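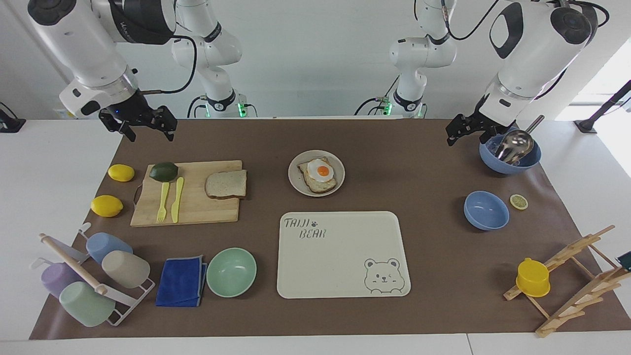
Both arms over the breakfast layout, left gripper by the blue bowl.

Skendov two-arm method — quick review

Ran the Skendov training recipe for a week on our kitchen tasks. Idea is simple: learn each arm alone first, then fine-tune the pair together. 305 demos, 8 tasks. Six came out solid, cups off the rack included. Ladle still poor — grips fine, then tilts to early.

Setup notes are thin, took me 4 goes to get the Rurnis config loading. Training quick though. Better than Negri on anything needing both hands, no contest.

Worth a try. Wait for the August update if you need soft stuff like towels, mine were hopeles.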